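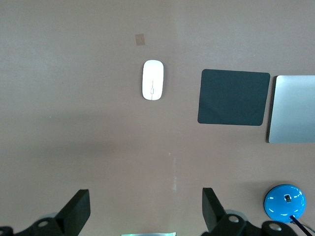

The mouse had to end up on the pad. That was the whole task, and by September the Taswood robotics club had been at it for 34 tries.

Ronaldo Dagdag kept the log. He wrote down the number, the result and one word for the reason. Most of the words were "slip."

"Put 'slow' for that one," his sister said. She ran the arm.

"It slipped."

"It slipped because it was slow."

He wrote "slip."

The team from Karnbridge would be there in 20 minutes. Last March they had beaten Taswood by four points, and their coach had shaken everybody's hand twice. Mr. Chávez did not bring it up. He sat by the door grading quizzes and looked over at the table every so often.

"Again?" Ronaldo asked.

"Again."

She started the program. The arm came down over the mouse, and the fingers closed on it. It went up – three inches, maybe – and then swung to the right. Ronaldo held his pencil above the page. He had already made the first stroke of the S.

The arm lowered and the fingers opened. The mouse was on the pad, near the corner, with its tail end hanging a little over the side.

"Does that count?" she asked.

Mr. Chávez got up and bent over the table with his hands behind his back. He looked for a long time.

"Read me the rule," he said.

Ronaldo turned back to the first page of the log and started looking for it.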